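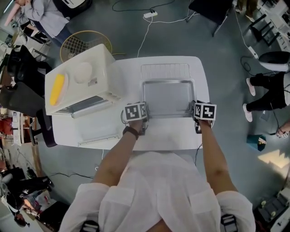 3.2 Reheating practice in small kitchens

We next looked at how people in the study homes reheat bread and other leftovers when all they have is a countertop oven. Setting was Somska, mostly one-room rentals, kitchens shared or close to it. 16 homes in total. Four dropped the diary before the end, and we kept their early pages since the interviews were complete. Recruiting was done by Holub in April, through notices in the stairwells of the Halás blocks.

Diary form was short on purpose. What was heated, in what, how long, was it eaten. No scales, no thermometers. An earlier version asked for weights and people just stopped filling it in (see 2.4).

Main result first. Bread went in the oven, nearly everything else went in a pan. 71 percent of the oven entries were bread of some kind – rolls, buns, heels of old loaf. Vegetables hardly show up. Corn is the exception and it comes up mostly in late summer pages, boiled the day before and warmed next to the bread. Several people wrote that they did not think of this as cooking. One diary leaves it out completely for a week and then adds a note in the margin, "also corn, every night, did not know you wanted that."

Figure 3 in the print version. A typical countertop setup of the type discussed here: toaster oven with the door down, baking tray and wire rack out on the table, food set on top of the oven.

The top of the oven matters more than we expected. In the interviews it is called the shelf, the warm place, and once "the upstairs". Plates get parked there before and after. Makers' booklets tend to warn against it and our participants had mostly not read the booklets. We asked if anything had ever been damaged. Two melted lids, one scorched towel. Nobody had changed their habits afterwards.

Tray or rack is the other split. Older participants used the tray for everything, younger ones put bread straight on the rack and complained about crumbs. Granholm makes the same point for shared student housing and puts it down to washing up. We think that is partly right. But in Somska the sink is often down the hall, and a tray that needs soaking takes up the only table in teh room. So the rack wins even with people who say they prefer the tray.

Timing. Hardly anyone used the dial as a timer. They went by smell, or by a song on the radio. Written times in the diary are therefor soft and we do not average them. Mikuš coded the entries twice, a month apart, and the two passes differ mainly on what counts as "warm through".

Limits. Small group, one town, one season plus a bit. Nobody over 71 took part. The Starkberg survey has 100 homes and asks about oven size, which we did not, and should have. Also the diary was in one language only and at least two homes had a neighbor filling it in for them – those pages read quite diferently, more tidy, more full sentences.

Section 3.3 takes up the question of what gets thrown out.

Filed under: Food at Home, Housing, Working Papers

Shares 16 | Comments 4

marta_k
My grandmother used the top of hers to dry mushrooms. Would that count as a use or as storage in your coding?

R. Penn
Is the diary form available anywhere? Section 2.4 mentions an appendix but I can't find it.

dalibor.mikus
@R. Penn missing from this upload, sorry. Will add it with the next version.

oldstove
Rack every time. Tray makes the bottom soft.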